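My aunt Peiyu Duan left me her table, and I mean the black one, the one she played on every Sunday with a jug of tea going cold beside her. The game was called Tundside and she'd made up most of it. You had a white cup that stood upside down on the left (always the left!), and a bottle with a big round head that was the traveler, and a card in the middle that was the town.

I never understood the rules, so I wrote to her old friend Liang, who sent back 36 pages - handwritten, both sides - and told me to start with the cup. 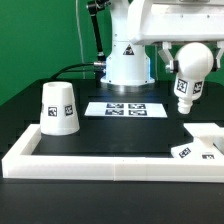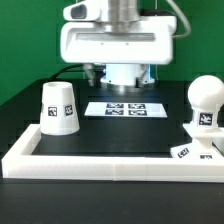
Why does the cup stand upside down?

Because it's the hill, Liang wrote, and a traveler has to come over the hill before anyone in town will open a door.

So I've been learning. I get as far as page eight and then I lose the thread, make toast, and start over. Last night, though, I got the traveler into town and said "well, there you are" out loud to the kitchen, in her exact voice, and I had to go stand on the porch for a bit.

I wrote to Liang about it this morning. The answer was one line: now take him home again.

Comments

dakel: My grandmother had a game like this with buttons. Crying at work, thanks.

Erkex: More Tundside please!! What's on page nine?

Last updated in May

Contact | Copyright | Back to top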